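Teguh Tambunan
2024-05-23

Cup day. Everything out of the cupboard and onto the table, and whatever doesn't earn its shelf goes in the bin for the school sale.
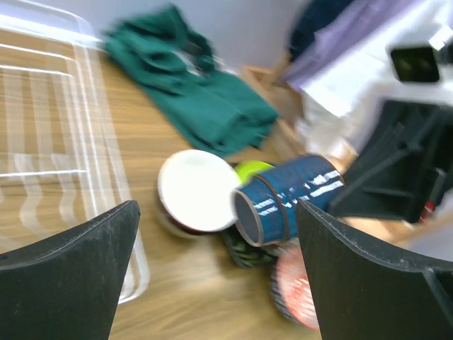
Riltton replied that you should sort by lid first and by size second, and that anyone who keeps lids in a separate drawer is making work for themselves.

I don't own many cups with lids, so I'm going by use. Daily, guests, camping, never. The never group is bigger than I thought it would be.

Going with a clear bin again. Last time I used cardboard boxes and wrote on the flaps, then stacked them with the writing facing the wall. With clear plastic I can check what's inside without lifting anything down.

The white inside with the dark red band at the rim stays. Coffee stains show up on it right away, so it gets washed properly. The darker ones I leave too long.

For stains: baking soda on a damp cloth, rub, rinse, done. I tried the tablets from Utemik in February and they worked the same but cost more. Box of 50 and I still have most of it under the sink if anybody local wants them.

Checking rims with a fingertip before anything goes back. Chips are easier to feel than to see. A chipped one can hold pens. I already have a pen cup, so the second chipped one goes out.

Somebody asked about stacking. I stack two high and stop. Three high and the bottom one sticks, and then you are standing there twisting it with one hand while the kettle boils.

If two are stuck, cold water in the top one, warm water around the bottom one, wait a minute. Don't pry with a butter knife. I have a scratched mug from doing that.

Measured the shelf while it was bare. 579 mm wide on the inside, and the shelf riser I was looking at from Entili is 689. So that's not happening. I could cut it down but the legs are welded at the ends.

Skarnura has a narrower one in wire. Wire leaves small feet tipping into the gaps. I would need to put a mat on it, and then I'm buying two things to hold up cups.

Leaving the shelf as it is for now. Wiped it with dish soap, dried it, put down a fresh liner. The old liner had rings on it that weren't coming off.

Sale group gets wrapped in old dish towels. The towels are going too, so no newspaper and nobody gets ink on their hands unpacking.

Keeping 4 for every day, on the low shelf by the kettle. Guests on the middle one. Camping cups are moving to the garage with the stove, where I should have put them to begin with.

Drop-off for the sale is Saturday morning at the side door. They take kitchen things but no glass this year. Plates next week, if I get to it.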